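How Does a Robot Learn to Sew a Stitch?

When you learned to tie your shoes, somebody probably showed you how. Then you tried it yourself, many times, until your fingers knew what to do. Some robots learn in a similar way. They need examples, and people have to make those examples for them.

One of the hardest jobs a robot can practice is suturing. Suturing is the word doctors use for closing a cut with a needle and thread. 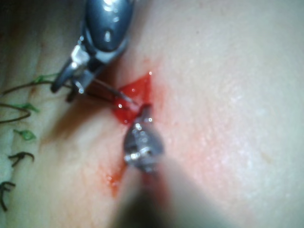 The needle is curved, and the tools are made of metal.

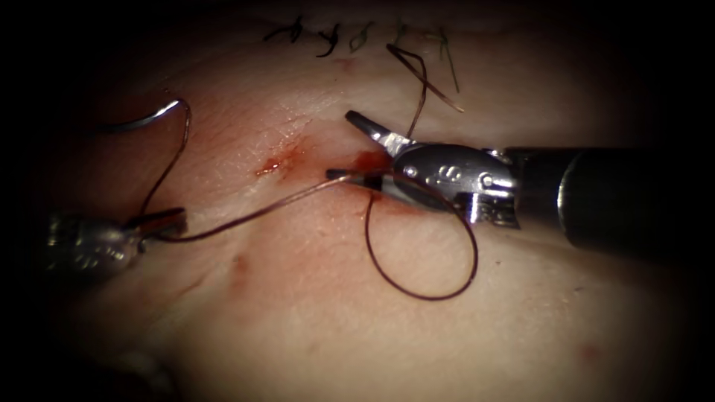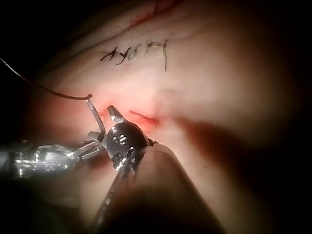
Many hospitals already have surgical robots, but most of them don't decide anything on their own. A surgeon sits nearby and moves a pair of handles. When the surgeon's hand turns, the tool turns. When the surgeon's fingers pinch, the jaws of the tool pinch too.

Fitzgerald Begay works on a project called Denska. His team wants to find out if a computer can learn parts of suturing by studying how people do it. To do that, the computer needs a collection of examples. Scientists call this collection a data set.

What is in one example?

An example has two parts. The first part is what the cameras see. A camera takes many pictures every second, so the computer can follow the needle as it moves. Denska uses more than one camera, because a tool can block the view. If one camera can't see the tip of the needle, another one might.

The second part is how the tools moved. The robot has sensors in its joints, which are the places where it bends. The sensors write down how far each joint turned and whether the jaws were open or closed.

The computer puts the two parts together. It learns that when the pictures look like this, the person moved the tools like that.

How many examples does it need?

One is not enough. If you had only ever seen one dog, and it was small and brown, you might not know what to call a big white one. A computer has the same trouble. Every stitch is a little different. The thread may curl to one side, or the needle may sit at a new angle in the jaws.

In January the Denska team finished its first set of 149 examples. Leilani Whitlock checked them all. She kept 140 and set the others aside, mostly because the pictures and the movements did not line up in time. If the pictures run even a little behind the movements, the computer learns the wrong thing.

Do mistakes count?

Yes, some of them do. Sometimes a person drops the needle and has to pick it up again. Those examples are useful. A robot that has only studied perfect stitches won't know what to do when something slips. Leilani marks these examples with a label, so the computer can tell a mistake from a fix.

Labels also name the steps. "Pick up the needle" is one step, and "pull the thread through" is another. Putting labels on one long example can take Leilani 17 minutes.

What happens next?

The computer studies the examples and then tries the steps in practice, while a person watches and can stop it at any time. When it gets stuck, the team looks at where it went wrong and records more examples of that step. Right now the step that needs the most work is passing the needle from one tool to the other.

Words to know

Suture: a stitch that holds a cut closed. It can also mean the thread.
Data set: a collection of examples that a computer learns from.
Sensor: a part that measures something, such as how far a joint has turned.
Label: a note that tells the computer what is happening in an example.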